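The long life of the office desktop

September 27, 2021

Print this article | E-mail to a friend

Most office computers are replaced before they wear out. A firm signs a lease for a few years, the lease ends, and the machines go back on a pallet whether or not anything is wrong with them. A typist's computer and an accountant's computer will usually start up on the last day as they did on the first, a little slower because of everything that has been added in between.

What happens next depends a good deal on where the pallet goes. In Rotanton, a town with one railway station and two industrial estates, much of it goes to Poulain, a firm in a former carpet warehouse on the eastern side of the river. Poulain took in 2622 desktop computers last year. Some were stripped for parts. The rest were cleaned, tested, fitted with memory where they needed it and sold on to schools, small businesses and people who wanted something cheap for the spare room.

The trade is not glamorous and margins are thin. A used desktop sells for a fraction of its first price, and the buyer expects a keyboard thrown in. Poulain makes its money by knowing quickly which machines are worth the labour. Each one gets a short look on arrival: does it power on, is the case straight, is it a model with parts that turn up often. Anything that fails on two of the three goes to the stripping bay.

The hard drive is dealt with before anything else. It holds whatever the last owner left behind, and the last owner is often a solicitor, a letting agent or a doctor's surgery. Some customers ask for the drives to be destroyed and pay extra for it. The others agree to have them wiped, and get a certificate for each serial number.
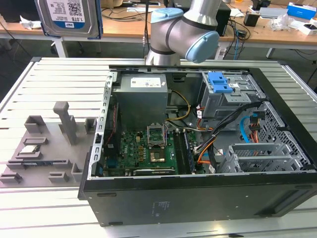 A 1.0TB WD hard drive and an open desktop tower.

Wiping takes longer than people expect. A large drive of the spinning type has to be written over from one end to the other, and there is no quick way to do it. Poulain uses a program called Flotineo, which runs overnight and prints its report in the morning. A drive that throws up errors is taken off the shelf and drilled. The firm used to sell such drives for magnets and scrap, but the local school that took the magnets closed its workshop in April.

Working on old computers needs less equipment than many beginners buy. A couple of good screwdrivers, a soft brush, a lamp that can be moved and a tray for screws will cover most jobs. The bench matters more than the tools. It should be at a height where the elbows are comfortable, and deep enough to lay a tower on its side with space left in front for the parts. The surface is a question of taste. Timber is kind to cases and quiet to work on, though it marks. Aluminium profile is strong and easy to bolt things to, but anyone who has dropped a screw near it will know the drawback: on ribbed metal like the large panel in the photograph, with the light falling in bright and dark bands, a small screw is hard to pick out. A rubber mat solves most of that.

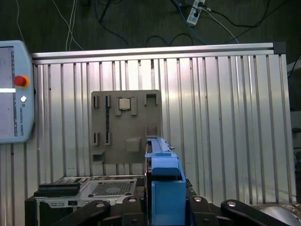
Dust is the other constant. Machines from carpeted offices are the worst, followed by those from hairdressers. Machines from joiners' workshops arrive with a fine brown powder packed into the power supply, and these are opened outdoors when the weather allows. The fan is held still with a finger while the air line is on, as spinning it hard can damage the bearing. A machine that has stood on the floor will have collected far more than one kept on a desk, and buyers who want theirs to last should take note.

Schools are the steadiest customers. The primary school in Sorska, a village up the valley, bought 13 desktops for its library and after-school club, and paid less than it would have done for three new laptops. The head office that sets the school's budget had wanted tablets. The school wanted keyboards, so that the children could learn to type, and it wanted machines that could be opened and mended when something stopped. In nine years of buying second-hand, it has replaced power supplies, mice and a great many cables, and few whole computers.

There are limits. Software makers stop supporting older processors, and a computer that works perfectly well may no longer get its security updates. Some buyers switch to a free operating system and carry on. Others keep an old machine off the internet and use it for one task, such as running a sewing machine or printing labels for jam. Nearly 2000 of the desktops sold by Poulain last year went out with a free system installed, which would have been unthinkable when the firm began.
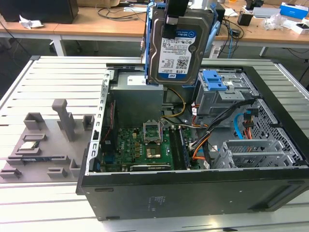 A WD Blue drive in a blue plastic caddy, with an open black desktop case.

For anyone with a single computer to get rid of, the advice is short. Copy off what you want to keep, and check that the copy opens on another machine. Sign out of any paid programs. If you plan to keep the drive, take it out, put it in an anti-static bag and write on the bag what it contains. Leave everything else in place, including the odd brackets and the drive caddy, which are a nuisance to replace. Put the power lead in with it. Poulain accepts single machines at its front counter in the mornings and makes no charge for them, but it does not take printers.

Shared 9 times | Print | E-mail

Reader comments

valleyroad: We had two from the carpet warehouse for the shop. One is still going. The other had a noisy fan from the start and they swapped it.

oldtowers: You could have said more about solid state drives. Wiping those is a different matter and overwriting is not enough.

m_in_sorska: Do they take monitors? The article doesn't say and the phone just rings.

valleyroad: They took my monitor in the spring. Flat ones only.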